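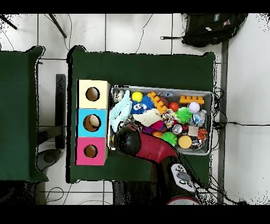
Figure 7.1 Coloured boxes with round openings, and a grey bin of toys, on a covered table.

Chapter 7
Sharing a Small Space: Storage in the Family Home

A household does not only consume goods, it must also keep them somewhere. In Chapter 6 we followed the family budget from income to purchase. Now we ask what happens to the goods after they come through the door, and who in the family decides where they will stay.

Storage has a cost even when no money is paid for it. Consider a flat of 122 square metres in the town of Hirard. If one small room is filled with things which are seldom used, the family pays rent for this room every month, but no person can sleep or work in it. Economists call this a hidden cost. In the Clamow household survey, which we will use through the whole chapter, the families were asked to give a value to their storage space. The usual answer was nearly 300 dollars a year. When the same space was calculated from the rent, the value came to 3,000 dollars.

Why is the difference so large? One explanation is habit. Goods arrive one by one, and each of them is small. Toys, winter clothing and kitchen goods behave in this way, while furniture does not. A second explanation, the Brophy rule, is treated in Section 7.3.

Before you read further, choose one cupboard in your own home. Write down when each object in it was last used, and keep the list for Exercise 4.

Key terms: hidden cost, storage value, turnover of goods, Brophy rule

7.1 What do we mean by storage?

By storage we understand any space in the home which is reserved for goods between two uses.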